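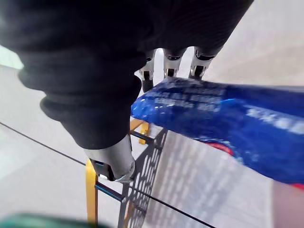
AG Greifen und Handhaben, Werkstatt Wurnden

Werkstattbuch, Januar, Besuchstag

Angefangen 18:40, Kaffee kalt, Füße platt. Ich schreibe das lieber heute noch runter, morgen weiß ich nur noch die Hälfte und dann streiten wir wieder darüber, wer was an welchem Parameter gedreht hat.

Also: Besuch von Galtonero war da, insgesamt 13 Leute, und Märta Brekke von Allum ist auch noch mitgekommen (angekündigt war sie, aber erst für den Nachmittag, sie stand dann um halb zehn in der Tür und hat gleich gefragt, wo sie die Jacke hinhängen kann). Plan war Rundgang, dann Einkaufswagen, dann Fragen. Geworden ist es Einkaufswagen, Fragen, Einkaufswagen, Rundgang im Schnelldurchlauf, nochmal Einkaufswagen. Mir recht, der Wagen ist eh das Schönste, was wir gerade haben!

Aufbau wie besprochen: der Wagen mit dem gelben Gestell und den schwarzen Lochblechen, nicht der alte. Die Hand mit dem schwarzen Stoffüberzug, die metallenen Fingerspitzen gucken vorne raus. Ich hatte gestern Abend noch überlegt, den Überzug wegzulassen, damit die Leute die Mechanik sehen, und bin jetzt sehr froh, dass ich zu faul dafür war. Ohne Stoff hängt man sich am Blech auf, das hatten wir im Herbst oft genug. Außerdem sind die Fingerspitzen das, worauf alle schauen, der Rest interessiert die Besucher erst, wenn man ihnen erzählt, was er kostet.

Gegriffen haben wir fast nur Beutel. Die blauen glänzenden zuerst, die sind fies und machen was her: knittern, spiegeln, geben nach. Griff von oben mit den Fingerspitzen, Daumen von der anderen Seite dagegen, also der Zwickgriff, Profil Hinds 2. Der Daumen kommt dabei ziemlich nah ans Lochblech, wenn der Beutel am Rand liegt. Das ist mir bei den Trockenläufen nie so aufgefallen, vermutlich haben wir die Beutel immer brav in die Mitte gelegt. Besucher legen nichts brav in die Mitte. Bitte ab jetzt immer auch mit Randlage testen, ich hänge einen Zettel an den Wagen.

Erster Durchlauf, gegen zehn: lief. Beutel gegriffen, angehoben, rüber in die Kiste, zweiter hinterher, Applaus (wirklich, jemand hat geklatscht, ich wusste gar nicht wohin mit mir). Dritter Beutel ist beim Anheben abgerutscht, ganz langsam, man konnte richtig zusehen, wie die Folie zwischen den Fingern durchwandert. Die Hand hat es gemerkt und nachgefasst, aber zu spät. Eine Besucherin wollte wissen, ob das Absicht war. Ich habe nein gesagt. Sie fand das sympathisch, glaube ich.

Danach Kraftschwelle hoch, von 329 auf den nächsten Wert in der Tabelle. Für die Kollegen: 329 ist der Rohwert aus dem Treiber, bitte nicht wieder als Millinewton ins Protokoll schreiben, das war der Ärger im Dezember. Mit der höheren Schwelle rutscht nichts mehr, dafür drückt der Griff die Beutel sichtbar zusammen. Für die Vorführung ging das. Wenn da mal Kekse drin sind, brauchen wir was anderes.

Märta hat dann die Frage gestellt, auf die ich keine gute Antwort hatte: Woran erkennt die Hand, dass sie Folie und Inhalt hat und nicht bloß eine Falte? Kurz gesagt erkennt sie es gar nicht. Sie merkt Kraft, und wenn die Kraft stimmt, hebt sie. Bei einer dicken Falte stimmt die Kraft auch, und dann hängt der ganze Beutel an einem Zipfel. Wir haben es vor Ort ausprobiert, ich habe eine Falte hochgezupft und die Hand hat sie prompt genommen. Beutel hing schief, pendelte, kam aber an. Märta meinte, bei Allum würden sie nach dem Zugreifen einmal kurz zurückfahren und schauen, ob sich das Gewicht so verändert, wie es soll. Ein Zupftest sozusagen. Das will ich unbedingt probieren, das ist ja fast keine Arbeit, die Werte haben wir alle schon im Log! Kostet natürlich Zeit pro Griff. Sie schickt mir ihre Notizen dazu, ich leite sie weiter.

Zwischendurch Fragerunde, ungeordnet, was ich mir gemerkt habe:

Wie lange hält der Stoff? Keine Ahnung, ehrlicherweise. Der jetzige Überzug ist seit November drauf und wirft oben dicke Falten, das sieht ein bisschen nach Schlafanzugärmel aus, stört aber beim Greifen nicht. An der Naht zum Daumen muss ich mal mit der Lupe schauen.

Kann sie auch Flaschen? Ja, anderes Profil, heute nicht vorgeführt, weil die Galtonero-Leute ausdrücklich Beutel sehen wollten. Einer hat trotzdem seine eigene Trinkflasche in den Wagen gestellt. Wir haben sie mit der Hand rausgenommen, mit meiner.

Wie viele Griffe haben wir schon? Etwas über 3.000 mit diesem Überzug und dieser Einstellung, Fehlgriffe mitgezählt. Da ging ein Raunen durch die Gruppe, ob beeindruckt oder enttäuscht, konnte ich nicht heraushören. Der Chef von denen hat es sich jedenfalls aufgeschrieben.

Warum ein echter Einkaufswagen und keine ordentliche Box? Weil das genau der Punkt ist: Wände mit Löchern, Rohre im Weg, Halterungen, die irgendwo rausstehen. In einer glatten Box kann das jeder. (Das habe ich so gesagt und mich danach kurz geschämt, denn einer der Besucher baut glatte Boxen. Er hat gelacht. Ich habe ihm später einen zweiten Kaffee gebracht.)

Zweiter Durchlauf, nach der Fragerunde: Besucher durften selbst einräumen. Chaos, herrlich. Beutel übereinander, Beutel hochkant in der Ecke, ein Beutel halb unter einen anderen geschoben. Von den ganz verkeilten haben wir zwei aufgegeben, da hat die Planung keinen Weg für den Daumen gefunden und ist ordentlich stehen geblieben, mit Meldung und allem. Mir ist ein stehender Arm hundertmal lieber als ein mutiger. Den Besuchern musste ich das allerdings dreimal erklären, für die sah es nach Absturz aus. Vielleicht sollten wir die Meldung groß auf den Bildschirm legen statt in die kleine Konsole unten links, die keiner lesen kann, der weiter als einen Meter weg steht.

Licht: ab Mittag kam die Sonne durchs Oberlicht und die Folie hat geblitzt wie verrückt. Die Erkennung hat daraufhin Beutelkanten gesehen, wo keine waren. Rollo runter, gut war's. Das Rollo klemmt übrigens immer noch, ich habe mit dem Besenstiel nachgeholfen. Wer das nächste Mal im Baumarkt ist, bitte diese kleinen Kunststoffgleiter mitbringen, ein Muster liegt in der Schraubenschale.

Kabel: über das Kabel am Wagen bin ich zweimal gestolpert, andere auch. Muss weg vor dem nächsten Termin, egal wie. Ich wollte es hochbinden, hatte aber nur die kurzen Binder.

Rundgang am Ende war dann wirklich nur noch ein Spaziergang, einmal an der Fräse vorbei, einmal in den Prüfraum, Tür auf, Tür zu. Schade drum, ich hatte extra die alten Fingersätze rausgelegt, vom ersten gedruckten bis zu denen von jetzt. Märta ist als Einzige davor stehen geblieben und hat sich den mit der Gummikappe geben lassen. Sie fragt, ob sie sich einen ausleihen kann. Habe ja gesagt, steht hiermit im Buch: ein Finger, alter Satz, Gummikappe, verliehen an Allum.

Was Galtonero will, ist mir nach dem Tag klarer als vorher, ganz klar aber noch nicht. Die räumen Retouren aus Wagen um, momentan von Hand, und das meiste davon ist in Folie. Tempo ist ihnen offenbar weniger wichtig, als ich dachte, sie haben kaum nach Taktzeiten gefragt. Gefragt haben sie nach nachts. Ob das Ding allein laufen kann, wenn keiner daneben steht. Ich habe gesagt, mit dem heutigen Stand würde ich es nicht unbeaufsichtigt lassen, und dabei bleibe ich auch. Sie wollen uns eine Kiste mit echten Beuteln schicken, ungeordnet, wie sie ankommen. Wenn die da ist, bitte NICHT vorsortieren!

Offen, ohne Reihenfolge:

Zupftest einbauen, erst mal als Schalter, damit man vergleichen kann.
Randlage am Lochblech, Abstand Daumen messen.
Kraftschwelle steht noch auf dem hohen Wert, vor dem nächsten Versuch zurückstellen.
Naht am Überzug anschauen, Ersatz zuschneiden. Schwarzer Stoff reicht noch für einen.
Stoppmeldung groß auf den Schirm.
Kabel, lange Binder.
Kaffee kaufen, der ist komplett weg.

Logs vom ersten Durchlauf sind gesichert. Beim zweiten fehlt der Anfang, da hatte ich die Aufzeichnung nicht gestartet, weil mir gerade jemand von seinem Saugroboter erzählt hat. Der Rest liegt im Ordner Wurnden/Besuch. Die Beutel habe ich im Wagen gelassen, den schiebt bitte morgen jemand aus dem Durchgang.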